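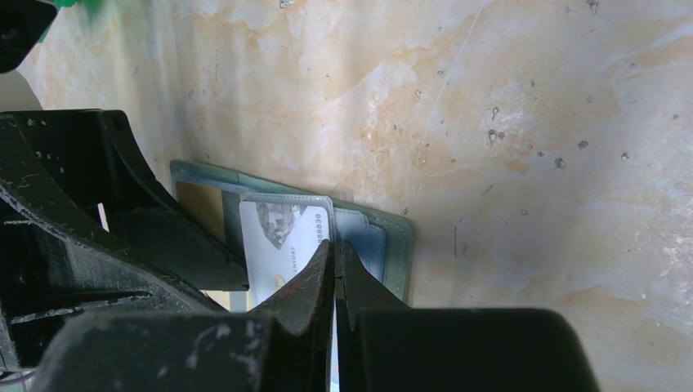 How many cards should a small wallet hold?
Only the ones used in a normal week. Everything else goes in the drawer pouch or gets shredded.

Household Organizing, Unit 4: Wallets and Card Holders
Handout for the Clokcombe evening class

Parts of a card holder
Stepped pockets: layered panels, each set a little lower than the one in front or behind, so the top of every card shows.
Clear window: a see-through sleeve, usually with a stitched rim. Use it for the card you show most often.
Border: the outer edge of the wallet. Stitching wears here first, mostly at rounded corners.

Sorting exercise (20 minutes)
Open the wallet flat on a table and take everything out. Make one pile for weekly use, one for occasional use and one for expired. Membership and loyalty cards go in the second pile unless you used one since last Sunday. Store gift cards with a balance go in the first pile until they are spent.

Putting it back
One card per pocket. Two cards in a pocket stretch it, and a single card will then slide out. Put the bank card in the pocket closest to the fold. Leave one pocket empty for the week.

Keeping a record
Write down the issuer and the phone number for lost cards. Do not write full card numbers. Keep the list at home, away from the wallet.

For next class
Bring your finished list and any worn wallet you want to repair. We meet in Room 4 and will cover edge stitching.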